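Last updated: Sun 9 October
By Zalewska

Mesh kits, extenders and the 4 a.m. dropout

Several of you wrote in after the last issue to ask whether the new Skendano mesh kit is worth the money. The short answer is that I doubt it, at least for most of the homes I hear from. The longer answer takes in a few things the box would prefer you didn't think too hard about.

Start with the coverage claim. Skendano says the two-unit kit handles a house of 1,675 square feet. I have no idea whose house that is. The small print says the figure was reached in "open conditions," and I have yet to live in open conditions. I live in a two-story place with a brick chimney up the middle and a bathroom tiled to the ceiling, and the signal has strong opinions on both. When a number is that exact and comes with no floor plan, I treat it as decoration.

I had the kit for two weeks. Setup took longer than the leaflet said, mostly because the app wanted an account, then an email code, then permission to know my location, then another code. Once it was running, the main unit was fine. In the room where it sat it was quick, and so is the old router that came from my internet company. The second unit, upstairs at the back, gave me 327 Mbps on a good evening, standing next to it. Two rooms over, with the door shut, a video call froze often enough that I finished it on my phone's data.

Could I have placed it better? Probably. The app has a placement helper that shows a green circle when it likes where the unit is. It showed me a green circle in the very spot where the call kept freezing, and it showed me a green circle on the stairs, where nobody is going to leave a router. After that I moved it by trial and error, the way we did before there were apps. 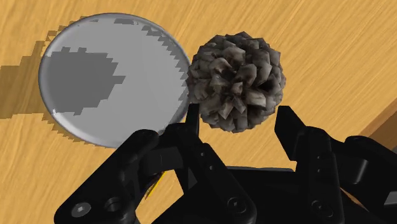 Then there's the matter of what you are buying after you've bought it. The kit works without a subscription, but the parental controls drop back to a simple on/off switch once the trial runs out, and the security scan stops altogether. I never found out what the security scan was scanning. It told me every morning that my network was healthy, including the morning when the upstairs unit had dropped off at 4 a.m. and was sitting there with a red light.

A reader in an apartment asked about the Florkau plug-in extender as a cheaper way out. I've used one since February and I'd call it acceptable, with reservations. It does push a usable signal into a room that had none. It also makes a second network with its own name unless you dig into the settings, and phones will cling to the weaker of the two like it owes them something. The Ethernet port on the bottom is the best part. Plug a TV or a desktop into that and it behaves. The button on the front, which is meant to pair it with your router in one press, took me five tries over two evenings, and I still couldn't tell you what I did differently on the fifth.

What about Velley? I get asked this every time I mention anybody else. The Velley router has a loyal following and it may well deserve it, but the claims about "up to 800 connected devices" make me suspicious before I've opened the lid. Who has that many? And connected doing what? A light bulb that checks in once an hour is a connected device. So is a laptop moving a whole photo library. I'd be more impressed by a company that told me how it copes with a dozen busy ones on a wet Saturday. If a review unit turns up I'll test it, and I'll say so if I'm wrong.

Before spending anything, try the dull things. Get the router out of the cabinet and off the floor. Move it away from the microwave and the fish tank (water is very good at soaking up a signal). Run a speed test with a cable plugged straight into the router, then again over wireless in the same room. If the cable result is poor too, the wireless gear is off the hook and you should be on the phone to your internet company. A mesh kit will spread a slow connection evenly through the house, and you'll have paid for the privilege.

If the cable result is good and one room is bad, a long network cable is still hard to beat. It's ugly, I know. Mine runs along the baseboard behind the bookcase and up through a closet — the household has stopped commenting on it. It doesn't need an account, and it hasn't asked me for a code.

For larger homes with thick walls, a mesh system can make sense, and I don't want to pretend otherwise. Just buy from somewhere with a real return window and keep the packaging until you've used it in the worst room at the busiest hour. The Skendano kit has gone back. The refund took nine days and two emails, and the app is still sending me a weekly report on a network it can no longer see.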